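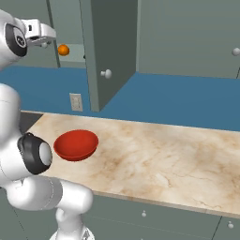 Frequently Asked Questions: The Salcedo Kitchen Study

Reading time: 4 minutes
Print this page | E-mail this page

What is the Salcedo study?

Salcedo is a research project of the Nullemov Institute on how a robot arm can learn household tasks from demonstrations recorded in simulation. The method was developed by Lucía Moya and Hubert Fuchs. This page answers the questions most often received since the first results were released.

What task is the robot asked to perform?

The main task involves an orange ball on the shelf of an open wall cabinet and a red bowl on the counter. The arm must take the ball from the shelf and place it in the bowl. A trial is counted as a success only if the ball is at rest inside the bowl when the time limit is reached.

Is a real kitchen used?

No. All work reported to date was carried out in a simulated kitchen. The arm, the cabinets and the objects are computer models.

How is the control policy trained?

An operator guides the simulated arm through the task, and the motion is stored together with the camera views. The training set for the main task holds 226 demonstrations. The policy is trained to predict the next short series of arm motions from the current views and joint positions. It is not given the coordinates of the ball or the bowl.

What is new about the method?

Earlier policies tested by the group chose each motion on the basis of the most recent view alone. The Salcedo policy also receives a short history of eight past views. This helps when the arm itself blocks one of the cameras, a common event in a small kitchen.

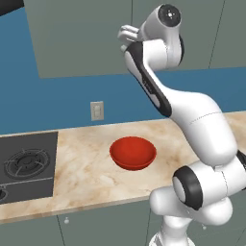

The simulated arm raised over the counter, with the red bowl and cooktop to its left.

Why are several camera positions needed?

A view that shows the cabinet shelf well may show little of the counter, and large parts of either view can be hidden by the arm. Policies trained on a single camera did worse in every comparison.

What were the results?

Each policy was tested in 100 trials, with the starting position of the bowl changed from trial to trial. The policy with view history succeeded in 81 trials and the policy without it in 62. Most failures took place at the grasp. A smaller number occurred when the ball was released too early and missed the bowl.

Does the cooktop play a part in the task?

It does not. It remains in the model for other tasks in the same kitchen, which will be reported separately.

May other groups use the data?

Yes. The demonstrations and the kitchen model are available for non-commercial research. Requests should be sent to Ignacio Figueroa at the project office and should state the intended use.

Will the method be tested on a physical arm?

Tests on hardware are planned for August. No results will be released until they have been reviewed.

Last updated 2018-03-20

Print this page | E-mail this page

Comments (3)

Ridwan Govindasamy
Were the failed trials spread evenly over the bowl positions, or did they group near the cabinet side? A table would be useful.

Rodrigo Ortuño
We saw the same early release problem with a cup task. Adding more demonstrations helped us only a little. Has the group tried a longer history than eight views?

Ignacio Figueroa
Thank you both. The results by bowl position will be added to the data package. Longer histories have been tried, but training was much slower and we do not yet have enough trials to report.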